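Last updated: 1/29/21
Posted by Reginald Quintanilla

Ticket 1837 - Handheld grippers, left one loses its place during desk-tidy task

Hello Algirdas, and thank you for picking this one up so quickly. I know the Wurka side has its hands full just now, so I'll try to put everything in one place, though you know me by now and it will probably run long.

The short version is that we're recording the desk-tidying chore with the two handheld grippers, which means picking up thin things and standing them in a cup, and the left unit keeps drifting. The right one has behaved beautifully. The left one will start a run fine, and then somewhere in the middle the software decides it has slid a few inches toward the window, while my hand is resting on the board and going nowhere at all. When we play the run back on the arms at Altaneck, the left arm reaches politely for a spot in the air beside the cup. It's rather sweet to watch the first time.

What I've tried so far, in the order I tried it:

Restarted the Trerero recorder. No change. Restarted the whole computer, had a cup of tea, came back. No change, but I felt better.

Swapped the cables, left for right. The drift stayed with the left gripper, so I'm fairly sure we can let the cables off the hook. I did find that the left one had been pulling tight against my wrist when I reached across, and I've given it more slack, which my wrist appreciates even if the tracking doesn't.

Wiped the triangular plates on both grippers with a dry cloth. I thought I had it then - two good runs one after the other - but on the third the left one wandered off again.

Ran a full calibration, following the sheet you sent. It passed. I ran it again out of stubbornness and it passed again.

Set up 40 short runs of the same motion, left hand only, opening and closing on nothing. The drift showed up in 7 of them. I looked for a pattern in those and the nearest I can get is that most were runs where I rolled my wrist outward, so the plate was tipped well away from level. I did my best to copy the wrist angle in a few extra runs afterward and got it to happen twice more, so I'd call that a strong hint and leave the proof to you.

Algirdas wrote back:

Thanks Reginald, this is very thorough. Please try two things. First, check that the plate on the left gripper is screwed down tight, and see if you can rock it with a fingertip. Second, look in the settings page under device profile. If both grippers are using the same profile, the software can confuse them when they come close together. Tell me what you find and don't change anything else yet.

Reginald again:

Well, you had it on the second one. The plate is snug and I couldn't rock it with any finger I own. But both grippers were loaded with the right-hand profile! I must have copied it over when we set up the second station, and it never crossed my mind to look there again. I've given the left one its own profile now and recalibrated, and I've done a dozen runs with plenty of wrist rolling and haven't seen the drift once. I'd like to leave the ticket open through the weekend all the same, as I've celebrated too early on this one before.

While I have your ear, Aranda asked me to pass along a fair answer to the question their people keep putting to us, which is whether the machine can do this chore yet. I've been telling them "some of it, on a good day." Put a thick marker flat on the board and the arms will pick it up and drop it in the cup nicely. Anything thin is another matter. The jaws get hold of it all right, but then it has to be turned upright and brought over the opening, and if it has been gripped too near one end it swings as it goes and catches on the rim. I do that turn without thinking when I'm at my own desk, and I've had to slow down and really learn it with the grippers on. My first tries were clumsy enough that my granddaughter would have beaten me.

So I'd be glad if you could tell me how many more runs you think we need for the thin items. We have 4,000 in the set already, but a good share of those were made before the profile was put right, and I don't know which ones you can rescue and which ones ought to go in the bin. If there's a way to fix the left-hand track after the fact, please say so before I start doing them all over again, as I'm willing but my shoulders are not.

I'm at the bench until late afternoon most days and can try anything you like. I'll leave the settings alone until I hear from you.

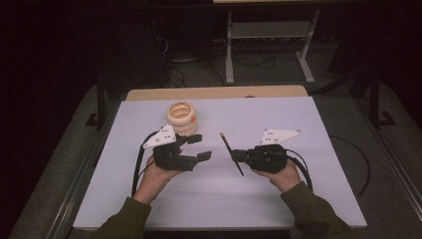
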